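Drustdale Water Softeners - Customer Support
Ticket status: Closed
Product: Rirnden twin-tank softener
Raised by: Nabila Mandagi
Handled by: Josphat Magesa
Subject: Hard water from kitchen tap, salt level not going down

Nabila Mandagi, 09:12
We had the Rirnden fitted in January at our house in Plondley. It was fine until a couple of weeks ago. Now the kettle is furring up and the shower screen has spots on it again. I haven't added salt for ages and the level looks the same as it did last month. The display shows no fault. The meter was set to regenerate every 2,000 litres by the installer.

Josphat Magesa, 10:05
Thanks for getting in touch. Salt that doesn't go down usually means the unit isn't drawing brine. Please check these and reply with what you find:
Is the bypass lever fully across to Service?
Push a broom handle gently down into the salt. Does it stop partway with a hollow feel?
What hardness figure is set in the menu? Hold the left button until HD shows.
Do you have any test strips left from the starter pack?

Nabila Mandagi, 11:40
Bypass is on Service. The handle went straight to the bottom, no crust that I can feel. HD says 300. One strip left, used it at the kitchen cold tap and it came out in the top band, so properly hard. Is the kitchen cold supposed to be softened? I can't remember what the installer said.

Josphat Magesa, 11:58
On most installs the kitchen cold is left hard for drinking, so that reading may not tell us much. The kettle could be explained by that too, but the shower screen couldn't. Can you test a bathroom tap? I can post more strips, or any aquarium shop sells them.
Please also start a manual regeneration (hold both buttons for 6 seconds) and look in the brine well after the second stage begins. The water level should drop slowly.

Nabila Mandagi, 16:31
Got strips from the pet shop. Bathroom cold is also in the top band. Ran the regeneration. The water in the brine well didn't move at all, and I waited around half an hour. Water was running to the drain the whole time.

Josphat Magesa, 16:50
That points to a blocked injector or an air leak on the brine line. To clean the injector:
Turn the bypass to Bypass and unplug the unit.
Run another manual regeneration for a minute first if you can, to let the pressure off.
Undo the two screws on the injector cap, on the side of the valve head.
Pull out the injector and the small gauze screen. Rinse in warm water. Do not poke the hole with a pin.
Refit, making sure the O-ring is seated.
Check the nut on the brine line is hand tight at both ends.

Nabila Mandagi, 18:22
I did step 2 before step 1, as it won't run unplugged. Gauze was full of brown grit. The water company had the road up near us recently so maybe that's where it came from. Brine line nut was fine. Regeneration is on now and the level in the well is dropping.

Josphat Magesa, 08:47
Good, and sorry about the order of those steps, I have corrected the saved reply. Grit after mains work is common. I'd suggest a Majimbun inline filter before the softener. Please test the bathroom again once you've run off the hot water cylinder.

Nabila Mandagi, 13:15
Bathroom now reads soft, hot and cold. Filter ordered. Happy for you to close this.

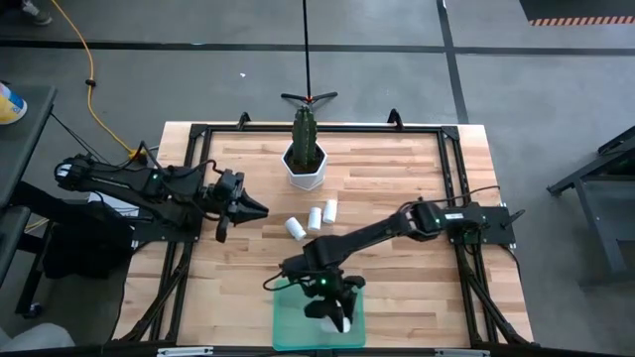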